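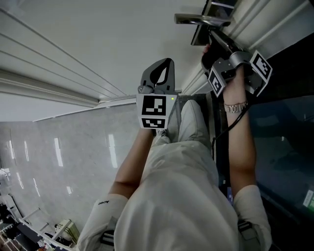
Door Handles of Brirnside

Welcome to the doors page! We've been going round Brirnside looking at the bits of a building everybody touches and hardly anyone looks at, and I've enjoyed every minute of it. There are 598 handles in our notes so far – levers, knobs, latches, the lot – and I still get excited when a good one turns up.

The white door

A shiny metal lever on a dark rectangular lock plate, and what a smart pair they make against all that white. I do love a plain lever. You can work one with an elbow when your hands are full of shopping, which is more than I can say for the round brass knobs at Minari House (lovely as they are).

More doors are on the way from Jaltholm, where the old school still has its thumb latches. If you've got a favourite handle of your own, do tell us where to find it!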